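Tín Lã has measured food waste in staff canteens for most of her working life, and her first objection is to the word itself. "A canteen manager says waste and means what's in the bin at the end of lunch," she says. "Trim, spoilage, overproduction and plate return are all in there together. They have different causes, and you can't do anything with the total."

She spent last October at the main canteen in Vustville, which serves 572 lunches on a normal weekday. The operator, Seyoum, had asked for a single waste figure per cover. Lã agreed to supply it on condition that she could report the four streams separately as well.

## Where the weight goes

Most of the effort goes into sorting. Plate return is scraped by hand into tared tubs, one for starch, one for vegetables, one for protein and one for everything else, and each tub is weighed before it is a third full. Heavier tubs get moved less carefully, and spillage from them ends up unrecorded.

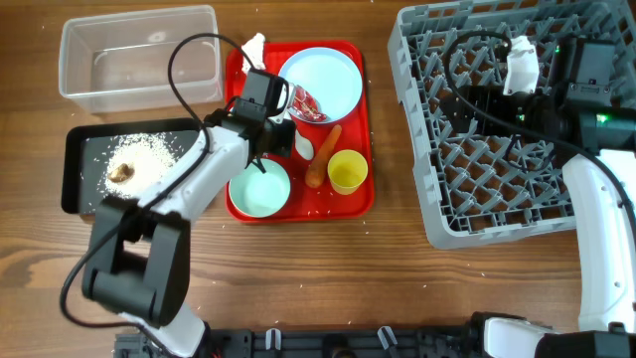
Packaging has to come out before anything is weighed. Lã once reviewed a set of figures in which wrappers and napkins had gone into the starch tub for a whole service. "Paper napkins take up sauce. You're weighing sauce twice, once as food and once as a napkin that somebody classed as rice. I threw the day out."

Rice is the stream that causes the most argument. Dry weight and cooked weight are both in common use, often in the same spreadsheet, and the conversion depends on variety, holding time and how much steam the lid lets go. Lã records purchases dry and returns cooked, and she runs a conversion test in each kitchen at the start of the audit. She won't take a factor from a handbook.

"I cook 2000 grams by their method, in their equipment, and weigh it when it goes out to the counter. Then again at the end of service. The second number is lower and it's the one people forget."
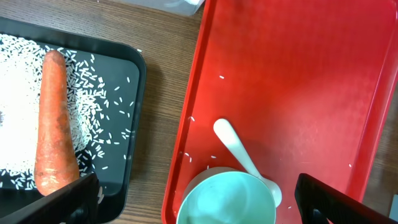 ## Vegetables and the trim problem

At Vustville the kitchen bought whole carrots and peeled them on site. Trim was recorded as waste, and on paper this made the kitchen look worse than a neighboring site that bought them ready peeled. Lã's view is that the comparison should not have been made. The peel exists in both cases; in one of them it sits in the supplier's bin.

Jarosław Stępień, the head cook, had been asked to explain the difference at two monthly meetings. He had proposed leaving the peel on for roasting and soups, and Lã included a trial of this in her report. Plate return for carrots did not change by an amount she would call measurable.
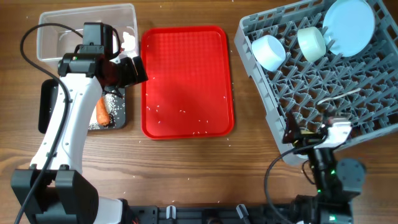
*Carrot on a tray of uncooked rice, with a clear storage container.*

She is cautious about the size of the trial. It ran for six services, and two of those had soup on the menu. "I'd want a full menu cycle before I wrote it into a procedure. Jarosław has written it into his procedure. That's his decision, it's his kitchen."

## Portion size

Overproduction was the largest stream, and it came down to the last 70 covers of the day. The kitchen cooked a full final batch at 1:15 p.m. regardless of how many people had already eaten. Seyoum has since split that batch in two and triggers the second half from the till count.

Plate return responded to something simpler. Main courses had been going out on large plates with the side dish on the same plate. For part of the audit, sides were served in a separate bowl and filled only on request.

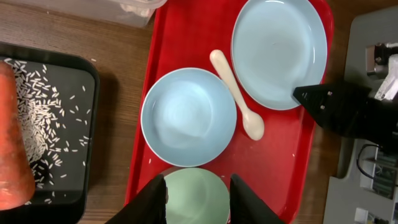 Starch return fell during that period, though Lã declines to give the figure outside the report. The bowls added to the load on the dishwasher, and the extra rack cycles were entered as a cost. Marianna Rutkowska, who manages the contract for Seyoum, has asked for the arrangement to run through a second menu cycle before any more bowls are ordered.

Asked what she would change about her own method, Lã names the weighing interval. She took readings every 100 trays, and the peak at noon came through too fast for the sorters to keep up. At the next site she will weigh by the clock, every ten minutes, and take the tray count from the return belt.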